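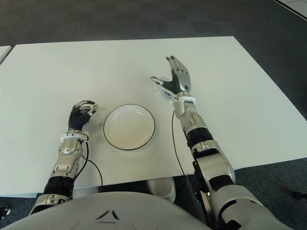 Progress Report No. 4, page 1

Sep 26, 2021
To: Helmut Sauerland, Celtance
From: Javiera Ledesma, Wihongi bench

We've had a really good stretch with the two-armed robot and I'm pleased to say both hands are back in service. The right one had been the worry since March, when the thumb began to stick on its way out. Patricio stripped it, cleaned the joints and put it back together, and it has now done 423 open-and-close cycles without a fault. Lovely to watch!

The hand cables come away at the wrist rings and run down over the front edge of the table. We left them slack on purpose – the old short ones tugged whenever an arm reached forward. Valentina checks both connectors before each session and writes the result in the log.

Our test piece is still the white plate with the black rim. It is a fussy thing to pick up, being so shallow, and it shows up a badly set finger straight away. Ximena has rewritten the zeroing routine for the fingers (30 minutes start to finish, where it used to take up most of a morning) and it can be stopped halfway and picked up again later.

Still to do: the left elbow is noisy when it starts from cold, and Fladar have quoted roughly 700 euros for a new bearing set. I would like to order it now. The Retton software update can wait until the elbow is done, as we'd have to zero everything twice otherwise. Patricio has the quote if you want to see it.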